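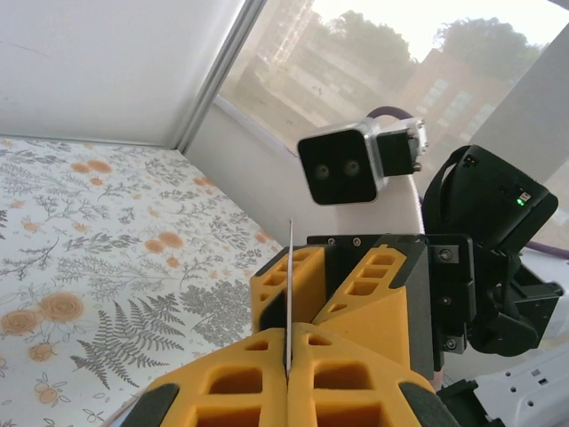 By T. Arora

The Hudec paper mill in Noltau opens its doors twice a year, and I went to the winter one on January 30, 2025. Admission was free but you had to book a slot. Mine was the first of the morning.

You start in the pulp hall. It is loud and smells like boiled cabbage. They hand out ear plugs at the door, and the guide talks through a small radio that you hang around your neck. Mine cut out twice.

The main machine runs in the next building. It was put in to replace an older line from Gromlow, and it makes card stock in 5 weights. Our guide said a full reel holds enough for 1,000 boxes of greeting cards. We watched one reel come off and get weighed at 921 kilos. Changing it over took less time than I expected.

I liked the test room best. Samples are kept there overnight at a fixed humidity, then folded, torn and measured for thickness. Visitors could try the tear test, and I got two sheets to rip cleanly along the grain. Across the grain is much harder.

The shop sells offcuts in packs of 200 sheets, cash only. Parking is behind the loading dock, and the bus from the station stops at the gate. The next open day is in May, when the river walk to the old water wheel is open too.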